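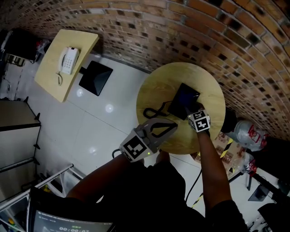

The Pastton is a round pedestal table made by Addo for small meeting corners, reading rooms and cafés. It seats three people comfortably and four if nobody brings a laptop. We have stocked it since the first version and now sell only the second one, which has a heavier base and a slightly softer edge.

## Top

Solid ash, glued up from wide boards and finished with a clear hardwax oil. Ash moves a little with the seasons, so the top is fixed to the base through slotted plates. Don't tighten the plate screws all the way. Snug is enough, and if the top creaks in winter, back each screw off a quarter turn.

The oil finish can be repaired at home. Sand the spot lightly along the grain, wipe off the dust, and rub in a thin coat with a lint-free cloth. It will look patchy for a day or two and then even out. A lacquered top is available to order for places that wipe tables down all day — it holds up better to cleaning spray but has to go back to a workshop if it gets a deep scratch.

## Base

Powder-coated steel, one column, flat round foot. Black or warm gray. The foot has four leveling pads that turn by hand from underneath. On brick or stone floors, fit the wide pads instead (ask for them when you order, no charge).

## Sizes

| | Small | Large |
|---|---|---|
| Diameter | 100 cm | 116 cm |
| Seats | 3 | 4 |
| Delivered in | 2 boxes | 2 boxes |

Both sizes use the same column, so a small table can be changed to a large one later by buying the top alone. The foot is different. If you skip the larger foot, the table will tip when someone leans on the edge, and Addo won't cover it.

## Assembly

One person can do it, two is easier. Lay the top face down on a blanket, bolt on the plate, then the column, then the foot. The hex key is in the small box. Flynn Pomare in our workshop uses a drop of medium thread locker on the column bolt, and we suggest it for tables that get moved a lot.

## Delivery and returns

Stock sizes in oiled ash ship in 14 days. Lacquered tops take 16 weeks. Delivery is to the ground floor. Stairs can be arranged, but tell us before the truck is booked.

Unused tables can come back in the original boxes. Cut or drilled tops can't. If you want a cable hole, we can drill one before shipping — send a sketch with the distance from the edge marked and Afia Arthur will confirm it with you in writing.

## Goes with

- Isico stacking chair, oak or black
- Alen stool, low height only (the tall one is bar height)
- Addo felt pads, pack of 16

Prices are on the trade list dated January 2020. For orders of more than ten tables, contact Hamish Tawhiri for a quote.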